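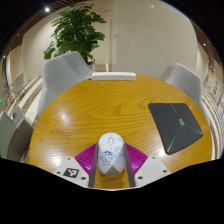 클로비츠 공유사무실 라운지 운영 회의록

일시: 금요일 오후 4시
장소: 2층 라운지 원형 테이블
참석: 나딘 마타르(진행), 루바 아운, 카림 지아지아, 막시밀리아노 바리엔토스
불참: 라샤 칼라프(의견은 메일로 미리 받음)
기록: 루바 아운

1. 지난 회의 결정사항 확인

가. 라운지 화분 물 주기 담당은 카림으로 정했고 그대로 진행 중임. 의자 뒤쪽 잎이 넓은 화분은 키가 많이 자라서 분갈이가 필요하다는 의견. 분갈이는 봄으로 미룸.

나. 복도 쪽 선반 정리는 절반만 됨. 남은 상자 중 이름이 적혀 있지 않은 것은 12월 말까지 두었다가 처분하기로 함. 처분 전에 게시판에 한 번 더 공지한다.

다. 정수기 필터 교체 건은 완료. 영수증은 나딘이 보관.

2. 원형 테이블 표면 관리

막시밀리아노가 안건을 올림. 나무 원형 테이블의 광택 마감에 컵 자국이 생기기 시작했다고 함. 지난달에 뜨거운 주전자를 그대로 올려놓은 일이 한 번 있었고, 그 뒤로 앞쪽에 희미한 고리 모양이 남았다는 설명.

카림은 사포질 후 다시 칠하는 방법을 알아봄. 트왈 목공소에 문의했더니 상판을 떼어 가져가야 하고 작업에 7일이 걸린다고 함. 그동안 라운지에 테이블이 없게 되므로 지금은 어렵다는 데 모두 동의.

루바는 유리판을 덮자고 제안했으나 나뭇결이 좋아서 산 테이블인데 유리를 덮으면 조명이 더 비칠 것 같다는 반대가 있었음. 지금도 천장 조명이 상판에 반사되어 화면 보기가 불편하다는 말이 나옴. 나딘은 유리 무게도 걱정된다고 함.

라샤의 메일 의견: 컵 받침만 제대로 쓰면 당분간 괜찮을 것. 코르크 받침을 사서 테이블에 늘 두자.

결정
- 재도장은 내년 여름 휴무 기간에 다시 논의
- 코르크 컵 받침 구입, 담당 루바
- 청소할 때 알코올 성분 세정제는 쓰지 않음. 젖은 천으로 닦고 바로 마른 천으로 한 번 더 닦는다
- 뜨거운 냄비나 주전자는 탕비실에서만 사용

3. 공용 마우스와 마우스패드

공용 자리에 두는 마우스에 관한 이야기가 길어짐. 만화 그림이 있는 흰색 마우스를 공용으로 계속 쓸지 여부. 카림은 손님 상담에도 쓰는 자리이니 무늬 없는 것으로 바꾸자고 했고, 루바와 막시밀리아노는 멀쩡한 물건을 바꿀 이유가 없다고 함. 나딘은 손님 중에 불편하다고 한 사람은 한 명도 없었다고 언급. 표결은 하지 않았고 그대로 쓰기로 함.

마우스패드는 초록색 선이 들어간 짙은 회색 제품을 계속 사용. 가장자리에 때가 타기 쉬우니 한 달에 한 번 닦는다. 막시밀리아노가 세탁기에 돌려도 되는지 물었으나 아는 사람이 없어서 손으로 닦기로 함. 미지근한 물에 주방세제를 조금 풀어서 닦고, 그늘에 펴서 하루 말린다. 금요일 저녁에 닦으면 주말 동안 마르므로 업무에 지장이 없음.

마우스가 자꾸 없어지는 문제. 지난 분기에 두 번 다른 방에서 발견됨. 제렉 팀 회의실에서 한 번, 탕비실 서랍에서 한 번. 줄로 묶어 두자는 의견도 나왔으나 보기에 좋지 않아 채택하지 않음. 사용 후에는 마우스패드 위에 올려두는 것을 원칙으로 하고, 라운지 밖으로 가져갈 때는 게시판 메모지에 이름과 시간을 적는다.

여분의 마우스를 하나 더 사자는 라샤의 의견은 예산 항목에서 함께 다룸.

4. 멀티탭 위치

흰색 멀티탭을 테이블 위에 두는 문제. 의견이 갈림.

카림: 바닥에 두면 발에 걸리고 먼지가 쌓인다. 테이블 가장자리에 두는 것이 꽂고 빼기에 편하다.
나딘: 물을 쏟으면 위험하다. 컵이 늘 올라오는 자리다. 테이블 밑면에 고정하는 것이 맞다.
막시밀리아노: 밑면에 나사를 박으면 상판이 상한다. 집게식 거치대를 쓰면 구멍을 내지 않아도 된다.

집게식 거치대가 둥근 테두리에도 물리는지 확인이 필요함. 막시밀리아노가 로투브톤 매장에 테이블 두께를 재서 문의하기로 함. 확인될 때까지는 테이블 위에 두되, 컵은 멀티탭에서 먼 쪽에 놓는다. 퇴근할 때 마지막 사람이 충전기를 모두 뽑는다.

루바가 덧붙인 내용: 전기난로는 멀티탭에 꽂지 말 것. 작년 겨울에 차단기가 내려간 적이 있음. 난로는 벽 콘센트에 직접 꽂고, 사용할 때는 자리를 비우지 않는다.

5. 의자

연한 회색 천 의자의 얼룩 문제. 등받이가 둥근 이 의자는 천을 벗길 수 없어서 업체 세척이 필요함. 견적은 아직 받지 못함. 라샤가 메일에서 전에 이용한 세척 업체 연락처를 찾아보겠다고 했으므로 다음 회의까지 기다린다.

그때까지는 의자에서 음식을 먹지 않기. 커피는 괜찮지만 뚜껑이 있는 컵을 쓴다. 카림은 뚜껑 규칙이 지나치다고 했고, 의견을 기록에 남겨 달라고 요청함.

의자를 창가로 옮겨놓고 그대로 가는 경우가 많음. 쓰고 나면 테이블 쪽으로 돌려놓는다. 화분 옆을 지나갈 때 의자 등받이에 잎이 눌려 꺾이는 일이 있으니 화분과 의자 사이를 한 뼘 이상 띄운다.

6. 예산과 인쇄물

이번 분기 라운지 소모품 예산은 대략 1000디나르가 남아 있음. 정확한 금액은 나딘이 장부를 맞춘 뒤 메일로 알린다. 여분 마우스, 코르크 받침, 멀티탭 거치대는 모두 이 안에서 해결하기로 함. 여분 마우스는 무늬 없는 것으로 사자는 카림의 요청이 받아들여짐.

라운지 이용 안내문을 새로 인쇄함. 100장. 입주사마다 나눠주고 남는 것은 입구에 둔다. 문구는 루바가 초안을 쓰고 나딘이 확인한다. 안내문에 들어갈 내용은 컵 받침 사용, 마우스 제자리에 두기, 충전기 뽑기, 의자 돌려놓기까지. 예약 문의 내선번호는 2333으로 적는다. 이전 안내문에는 옛 번호가 적혀 있으므로 보이는 대로 떼어낸다.

7. 기타

탕비실 냉장고 안쪽 칸의 주인 없는 병은 다음 주에 비움. 이름표를 붙인 것은 남겨둔다.

막시밀리아노가 라운지 조명을 한 단계 낮출 수 있는지 물음. 조절기가 달린 스위치인지 확인되지 않음. 카림이 건물 관리실에 문의.

제렉 팀에서 라운지를 오전 내내 쓰고 싶다는 요청이 들어옴. 다른 입주사도 오전에 쓰므로 두 시간 단위로 예약하도록 답하기로 함. 답변은 나딘.

8. 담당 정리

루바: 컵 받침 구입, 안내문 초안, 회의록 발송
카림: 화분 물 주기, 조명 문의, 옛 안내문 수거
막시밀리아노: 테이블 두께 측정, 거치대 문의, 마우스패드 세척
나딘: 예산 확인, 안내문 확인, 제렉 팀 답변
라샤: 세척 업체 연락처, 여분 마우스 구입(본인 동의 필요, 루바가 메일로 확인)

다음 회의는 12월 중 같은 장소. 날짜는 라샤의 일정을 확인한 뒤 메일로 공지.

오후 5시 10분 종료.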